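4.2 Effect of finger geometry and camera placement

We compare three end effectors on the plate racking task: the stock parallel jaw gripper supplied with the arm (Stock), the same gripper with the Fellberg compliant fingertips (Fellberg), and the two-stage underactuated hand from Ekport (Ekport). The arm, the controller gains and the policy architecture are held constant across conditions. A policy is trained separately for each end effector, using demonstrations collected with that end effector only. After removal of episodes with dropped camera packets, the training data contain 2122 demonstrations, divided among the three conditions as listed in Appendix B.

Two camera layouts are tested. In the first, the policy receives a single fixed view of the workspace. In the second, it receives the fixed view and an additional wrist view, resized to the same resolution and encoded with shared weights. Proprioceptive input is identical in both layouts. Each combination of end effector and camera layout is evaluated for 60 trials, with the starting position of the plate drawn from a list that was fixed before training and kept out of the demonstrations.

A trial is scored in two stages. The grasp stage is passed if the plate is lifted clear of the table and remains in the fingers for the length of the transfer motion. The insertion stage is passed if the plate stands upright in the rack after the fingers open and the arm retracts. A plate that comes to rest on its face in the drip tray is scored as a grasp success and an insertion failure. Trials that exceed 1000 control steps are stopped and scored at the last stage completed.

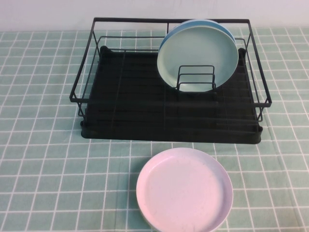
Figure 4. Plate racking workspace, fixed camera view.

The grasp stage accounts for most of the difference between end effectors. A plate lying flat offers little clearance under its rim, and the Stock fingers, which have a blunt lower edge, tend to push the plate along the cloth before they get under it. The Fellberg fingertips deform on contact with the table and slide beneath the rim at a wider range of approach heights. In the layout of Figure 4, the pink plate lies in front of the rack with only a strip of tablecloth between it and the drip tray, so an approach from the rack side leaves limited room for the finger body. Policies trained with the Ekport hand, the bulkiest of the three, learned to approach such plates from the side, and this lengthened the transfer motion. Pose estimates for the pink plate were also the least stable of the set under the fixed camera, and we attribute this to its pale, nearly white color.

Insertion depends more on the camera than on the fingers. The wires of the rack are thin, and after resizing they cover very few pixels in the fixed view. With the fixed view alone, all three policies showed a lateral error at release that was large relative to the spacing of the holder. Adding the wrist view reduced this error for Stock and Fellberg. It gave no consistent gain for Ekport, where the outer knuckle blocks part of the wrist image once the fingers close.

Plates already in the rack affect the result as well. When a slot next to the target is occupied, the second plate must be released nearly parallel to the first, and a small error in wrist pitch brings the two rims into contact. The Stock gripper tolerates this poorly because its pads hold the plate rigidly and pass the contact force to the wrist, where it can trigger the force limit. The Fellberg fingertips allow the plate to rotate slightly in the grasp and settle against its neighbor. We did not measure the contact force directly; the force limit events were read from the controller log.

Latency was checked as a possible confound. The second camera stream raises the time from image capture to motor command to 112 ms, measured on the Lasbridge workstation used for all trials. Repeating the fixed-view trials with an artificial delay of the same length did not change the ranking of the end effectors at either stage. We therefore report the undelayed fixed-view results in Table 3.

Two limits should be noted. All plates are rigid and similar in profile, and deep bowls from the Czarnecka set were excluded because the Stock gripper cannot open wide enough to hold them across the rim. The rack was also kept in one position during evaluation. Section 4.3 removes the second restriction and reports results with the rack shifted and rotated on the table.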